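Su-bin Cha
15/02/2021

Wooden blocks again. Every February somebody shares the claim that stacking cubes makes you smarter, and every February I'm the one asking where the numbers are. A thread.

The one going around now comes from a toy blog called Arura. It says a child who stacks for 200 hours will be ahead in math. Ahead of whom? It doesn't say. I clicked every link. They all go to the shop.

I like a plain painted cube fine. Green one, a few dents, grain still showing through on top. It's a block. I'm not ready to call it a curriculum.

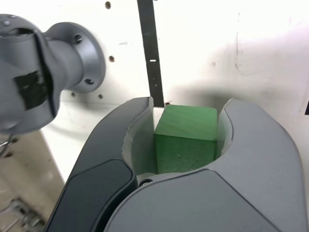
Normont writes that his kids learned more from knocking towers down than from building them, and wants to know why no blog ever sells that.

Fair. I'd buy the knocking-down edition.

Then there's the "rough paint grips better" crowd. Maybe. I've had chipped old cubes from a 1975 set slide off each other all afternoon, and shiny new ones stay put. I wouldn't pay extra for texture.

Also the marked square. Tranavholm sells a mat with a black outline on it so you "build with intention." It's a square. You can draw one on a table. 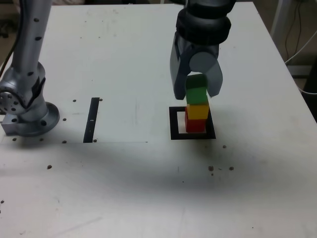 Four high is where I stop being impressed, by the way. Show me what happens at ten, on a table with a wobble.

If anyone has a study with more than 2 kids in it, send it over. I'll read the whole thing.

Recent posts
Do puzzle mats flatten out, ever?
Triệu shelf bins, second look
1000 beads and one vacuum cleaner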